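Kulska Table Set: README

This site uses cookies to remember your language and to count visits. Accept all | Only necessary | Read more

Version: second release, Tuesday, July 30, 2024
Maintained by: Sorcha Galbraith (labels), Catherine Mowat (item list and text)

What is in the set

The Kulska Table Set is a collection of recordings and labels about the laying and clearing of one dining table with light tableware. It has 3,229 short clips. From these, 1,544 have been labelled by hand with the name of the item, the task and the result. The other clips have only the name of the task.

The tableware is mostly of the disposable kind, the sort that people buy for a birthday or a garden lunch. We chose it because it is light, it stacks badly when it is bent a little, and many pieces have nearly the same colour. A cream plate and a beige bowl are easy to tell apart for a person, but in the first release we found many labels where "plate" was written for a bowl lying on its side. These labels are now corrected.

Items

plate_round: round, cream-coloured, disposable, with ribs around the inside of the rim. There is a small raised marking near the centre with a triangle of the recycling type. The marking is useful if you need to know which face is the front.

bowl_fibre: beige bowl of moulded fibre, with a wide rim, fine flutes around the base and a small tab at the side. Please use the tab when you write the direction of the bowl. In the label file, direction 0 means that the tab points to the cabinet. 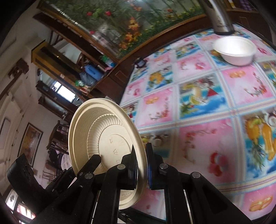
bowl_white: white bowl with smooth sides. It is the item with the fewest labels. From some directions its opening looks more oval than round, so we ask labellers to write only the colour and "bowl", and not the shape.

container_red: dark red, shiny, with a scalloped rim. It stays on the table in many clips but is not part of any task. It gives red reflections on the cloth, and these should not be labelled as an item.

steel_cylinder: tall, brushed stainless steel, with the word "Bästrium" on it. It is also not part of any task. In the first release it was called "kettle" in one folder and "canister" in another. We now use the neutral name everywhere.

The cloth and the room

The tablecloth is a patchwork print in pink and blue squares, with fruit, flowers and drinks. It was kept on purpose. On a plain cloth the beige bowls are too simple to find, and most homes that we know do not have a plain cloth. There are printed fruits that look like pineapples, a printed coconut, a cherry and a little sailboat. None of these are items. If you make your own labels, please read this sentence two times, as we did not, and the word "cherry" was in the first item list for 6 weeks.

Next to the table is a dark wooden cabinet with a painted garden on the glass. The same rule is valid for the painted fruit and flowers.

Tasks

There are 7 tasks in the set:

lay_plate
lay_bowl
turn_upright
stack_plates
stack_bowls
move_aside
clear_all
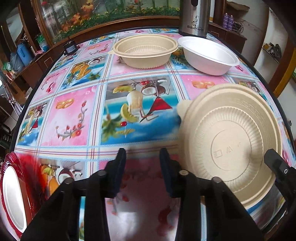 A bowl counts as upright when its base is flat on the cloth. If it leans on another bowl, the label is "leaning", also when it leans only a little. For stack_bowls the tabs do not need to be in one line, but the upper bowl must sit fully inside the lower one. Bowls of different kinds are never one stack.

The task clear_all ends when all plates and bowls of the task are off the cloth. The red container and the steel cylinder may stay where they are.

Folders

/clips: the recordings, one folder for each task
/labels: one text file for each labelled clip
/items: the item list, with the old and the new names
/pririne: the April part, with the labels of the first release, kept for comparison

Known problems

The shine of the cloth is strong in some clips and covers part of the print.
The result "dropped" was used in two meanings before April (fell on the table, fell on the floor). Old labels are not yet separated.
Left and right are given from the place of the person who does the task. In the Pririne folder they are given from the cabinet side.

Corrections

Send the clip name, the old label and your proposal to Sorcha Galbraith. For the names of items please write to Catherine Mowat. Corrections are collected and go into the next release together.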